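Grisero 1212 Towing Bracket and Wiring Set
Supplied and fitted by Strachan, Brustwood 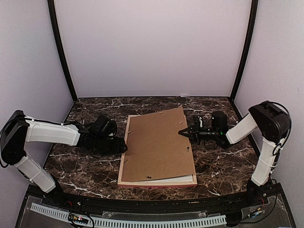
Product summary

The Grisero 1212 is a detachable towing bracket for medium-sized estate cars and hatchbacks. It is supplied as a complete set, comprising the cross member, the detachable neck, the side arms, the fixings and a wiring loom with control module. The set may be bought for collection from the parts counter at Brustwood or fitted by appointment at either Brustwood or Grosumcombe.

The bracket may be used with trailers, small caravans and cycle carriers mounted on the tow ball. The limits for the vehicle always take precedence over those for the bracket. Customers should consult the handbook and the plate on the vehicle before placing an order.

Stock code: 1212
Type: detachable neck, vertical fitting
Ball: 50 mm
Finish: black powder coat
Maximum nose weight: 98 kg, or the vehicle limit if lower
Socket: 13-pin, swing-down
Guarantee: 2 years on the bracket, 2 years on the wiring
Price for collection: £287 including VAT
Price fitted: by written quotation

Contents of the set

Cross member
Left and right side arms
Detachable neck with locking handle
Two keys
Storage bag for the neck
Socket plate
Wiring loom and control module
Bolts, washers and captive nuts
Dust cap for the receiver
Fitting instructions and owner's leaflet

The trailer board, the ball cover and the adaptor from 13-pin to 7-pin are sold separately. Please ask at the parts counter.

Suitability

The set is not a universal part. Side arms are matched to the body of the vehicle, and the loom is matched to its electrical system. When ordering, please give the registration number, the date of first registration and, where possible, the last eight characters of the chassis number. Orders placed without these details will be held until they are received.

The following vehicles cannot be accepted for this bracket:

Vehicles for which the manufacturer gives no towing weight
Vehicles with a sports rear bumper or a central exhaust outlet
Vehicles with rear underbody corrosion or unrepaired accident damage
Vehicles converted to run on LPG where the tank lies beneath the boot floor

Parking sensors are normally unaffected once the neck has been removed. On certain vehicles the rear sensors must be switched off by hand when a trailer is attached. The control module does this automatically where the vehicle allows it, and the quotation will state which arrangement applies.

Bumper cut

Most vehicles require a small cut to the lower edge of the rear bumper. The cut is not visible from a standing position on the majority of hatchbacks, but it is visible on some estates. Where a cut is needed, the customer will be asked to sign for it before work begins. Customers who lease their vehicle must obtain written consent from the leasing company and bring it to the appointment. Work will not start without it.

Fitting at our premises

Fitting is carried out at Brustwood throughout the week and at Grosumcombe by prior arrangement. The vehicle is required for the whole working day and should be left before 9 am. Please empty the boot completely, including the spare wheel well, and remove any dog guard or boot liner. Locking wheel nut keys are not needed.

The price quoted for fitting includes:

Removal and refitting of the rear bumper
Fitting of the bracket to the stated torque settings
Connection of the loom and module
Coding of the vehicle, where the manufacturer's system permits
A lighting test on a trailer board
A demonstration of the detachable neck on collection

It does not include the renewal of seized or broken fixings, repairs to existing wiring, or dealer coding on vehicles which cannot be coded by independent workshops. Any such work will be discussed by telephone and charged only with the customer's agreement.

A courtesy car is available at Brustwood, subject to age and licence conditions. None is kept at Grosumcombe.

Fitting by the customer

The set may be fitted at home by a person with suitable experience and tools. A torque wrench is essential. Bolts must be checked again after the first 600 miles of use, and the figures are printed in the fitting instructions. The guarantee on the wiring applies to home-fitted sets only where the loom has not been cut or joined.

Strachan is unable to give fitting advice by telephone. Printed instructions can be replaced free of charge on proof of purchase.

Using and storing the neck

Before each journey, check that the neck is fully seated, that the green mark on the handle is showing and that the key has been turned and removed. The neck should be taken off when not in use, and must be removed if it obscures the number plate. It should be stored clean and dry in the bag provided. A light coat of grease may be applied to the receiver, but no grease should be put on the ball where a stabiliser hitch is used.

Keys are numbered. Please make a note of the number on receipt, as replacements cannot be supplied without it.

Delivery and returns

The boxed set is too heavy for ordinary post and is sent by pallet carrier. Delivery is to the kerbside only, and a signature is required. Sets may be collected from Brustwood free of charge once payment has cleared.

Unused sets in their original packaging may be returned within 30 days. Side arms ordered against an incorrect registration number are subject to a restocking charge. Sets that have been fitted, or whose loom has been unsealed, cannot be returned unless faulty. This does not affect your statutory rights.

Availability

Stock is held at Brustwood for the more common vehicles. Other side arms are ordered as required. Demand rises sharply from April, and customers who wish to tow in the early summer are advised to book fitting in good time.

Prices and specification correct at 2021-10-10. Grisero may alter the specification without notice.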